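4. Trimmed pillows

4.1 Why the trim was treated separately

The first part of the study dealt with plain pillows, meaning those closed on all four sides by an ordinary seam. In this section we turn to pillows that carry something extra along one or more edges: piping, a flat ruffle, a knotted fringe or a row of tassels. They were left out of the earlier analysis on the advice of Seul-gi Son, who had done the pilot tidying rounds and found that her notes on trimmed pillows could not be put under the same headings. A plain pillow has a front, a back and a right way up at most. A pillow with tassels along one edge has a side that wants to face somewhere, and people differ over where that is.

The set had 26 pillows in it. We bought most of them from two household ranges, Skosteck and Wuteck, and the remainder came from the furnished room itself, where they had been in use before the study began. These older ones had flattened unevenly. We kept them in, as a set made up only of new pillows would have told us little about the kind that people have at home.

Square pillows were 45 cm along each side. The rectangular ones varied more and were recorded by their long side only. Filling was checked by feel through the cover and put down as soft, medium or firm, with the two authors marking separately and then comparing. Where we disagreed, the firmer mark was kept.

4.2 Room and task

All rounds took place in the Drirnus room, a furnished living space with a beige floor, a pale ceiling and a dark grey carpeted area. The daylight there changes a good deal over an afternoon, and white covers were harder to judge late in the day, when the folds in the cloth no longer cast much shadow. For that reason the white pillows were moved to the early rounds from November onwards. The rounds already completed by then were left as they stood.

The task was the same each time. A pillow began somewhere it did not belong, usually on the floor or on the carpet, and had to be picked up, squared, and set down in its place with the trim lying as it should. We did not say in advance what squaring meant. In the pilot, one round ended with every pillow karate-chopped across the top, which is a matter of taste and which we did not want to score either way. For the main rounds we recorded only whether the corners were filled, whether the seam ran straight from corner to corner, and whether the trim was free along its whole length. 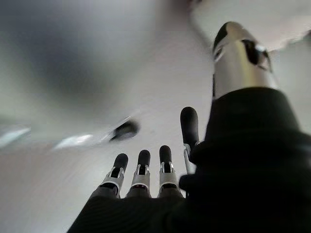

The last of these took the longest to define. A fringe can be free in the sense that none of it is trapped under the pillow, and still look wrong, with half the threads folded back over the front cover. We settled on two separate marks. The first was for trapping: was any part of the trim pinned between the pillow and whatever it rested on? The second was for lie: did the trim fall away from the seam, or did it turn back on itself? A pillow could pass on one and fail on the other, and quite a few did.

Marianna Urbańczyk wrote the marking sheet and tried it out on the older pillows first. Her early version also asked for the direction of the trim, given as up, down, left or right. This was dropped once it became clear that the answer depended on where the person marking happened to stand. In its place the sheet asks whether the trimmed edge faces into the room or towards the back of the seat.

4.3 Picking up

Plain pillows can be taken hold of almost anywhere. The usual places are the middle of one side, two opposite sides, or a corner, and in the earlier section we found little to choose between them so long as the cover fitted the pad. Trimmed pillows are less forgiving. Taking hold by the trim itself was the commonest fault in the pilot. Tassels make a handy thing to grasp, particularly on a pillow that is lying flat with its tasselled edge nearest, and the weight of the pad then hangs from a line of stitching that was never meant to bear it.

How much the stitching will bear is a question others have looked at more closely. The approach we borrowed from Olszewski was to sort trims by how they are joined on: caught in the seam, sewn to the face of the cover just inside the seam, or looped through the cloth by hand. We found the sorting useful even without any measuring of strength. Trims caught in the seam pull the seam open when tugged, so the damage shows at once as a gap. Trims sewn to the face pucker the cover. Looped trims simply come out, a few threads at a time, and the loss is easy to miss until a bald patch appears.

Holding the pillow from both sides keeps the pull off any single edge. It also puts the filling under a light squeeze, which pushes it out towards the free edges and makes the seam easier to see. With a soft pad this can go too far: the pillow domes up in the middle, the corners empty, and the squaring then has to be done over again after it has been put down. Medium pads gave the least trouble here. Firm ones kept their shape but tended to slip when the cover was smooth.

A second point concerns where along the side the hold is taken. If it is close to the trimmed edge, some of the threads are likely to be caught up in it. They may come to no harm, but they will be bent across the seam when the pillow is let go, and the mark for lie suffers. Further back is better. On the shorter rectangular pillows there is not much further back to go, and on these we accepted a hold beside the trim as long as the trim itself was not carrying the weight.

Figure 3. White fabric pillow with a tasselled fringe along one edge, held from both sides. The seam can be seen running along the upper face.

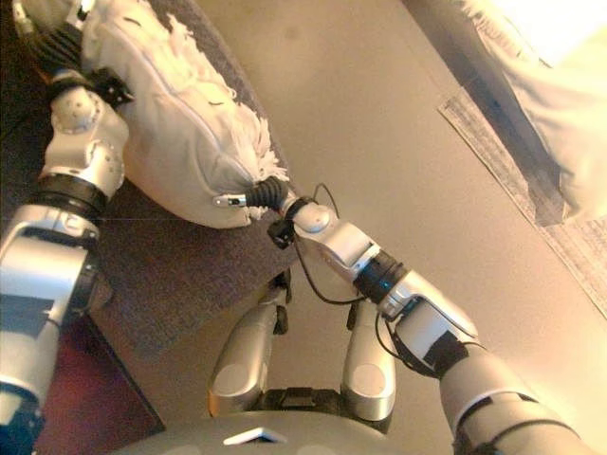 4.4 Shaking out and setting down

Once lifted, a trimmed pillow was normally given a shake before it was put in its place. The shake does two jobs that get in each other's way. It moves the filling back into the corners, for which a sharp movement is best, and it lets the trim drop and separate, for which a gentle one is best. Sharp shaking wrapped the longer tassels around one another. On the shaggy trims, where the threads are loose and have no knot at the end, the tangling was slight and could be combed out with the fingers. Knotted fringes were worse. Two of them had to be laid on a table and undone strand by strand, and the time this took was left out of the round.

We tried three orders of work. In the first, the pillow was shaken hard and then turned so that the trimmed edge hung down, and the trim was left to settle. In the second, the corners were filled by pushing the pad from the outside, with no shaking at all. In the third, the pillow was set down first and everything was done in place. The first order gave the best lie on loose tassels. The second was the slowest and gave the best corners. The third was the one people chose when left to themselves, and it did worst on trapping. When a pillow is set down before its trim has been seen to, the trimmed edge tends to end up underneath, and pulling it free shifts the whole pillow out of line.

Setting down on carpet differed from setting down on the bare floor or on a seat. Carpet holds the cover, so the pillow stays put, but it holds the threads as well. A tassel trapped under a pillow on a smooth surface will often slide out when the edge is lifted a little. On carpet it had to be picked out. We had expected colour to matter too, white threads being easy to see against dark grey, and the marks for trapping were indeed agreed on more quickly there. On the beige floor the two of us sometimes had to crouch and look along the edge before we could say.

4.5 Washing and wear

The covers were washed once during the study, on a gentle cycle with the spin at 1000 turns a minute, and dried flat. This was not planned as part of the work and we report it only in passing. The piped covers came back as they went in. The ruffled ones needed ironing. Several tasselled covers had felted a little at the thread ends, which shortened the tassels and gave them a thicker look, and these pillows afterwards scored slightly better for lie than they had before. We would not recommend it as a treatment. One Wuteck cover shrank enough to make its medium pad feel firm, and it was marked as firm from then on.

The handles of wear were different on the older pillows. Their trims had worn most at the two ends of the edge, near the corners, and hardly at all in the middle. Corners are where a pillow is usually grabbed in passing, so this is in keeping with what was said in 4.3 about the hold, although the pillows had been in the room for some time before we came to them and their history is not known in any detail.

4.6 Points carried forward

For the joint analysis in Section 5, trimmed pillows are entered with both of their trim marks, and plain pillows with neither. Piped pillows gave us some difficulty. Piping cannot fold back and can hardly be trapped, and in nearly every respect these pillows behaved like plain ones. They have been moved into the plain group. Ruffled pillows stay with the trimmed group, though there were too few of them to be looked at alone.

The marks for the rectangular pillows should be read with the limits of 4.3 in mind, as the hold on the shorter ones was judged more leniently.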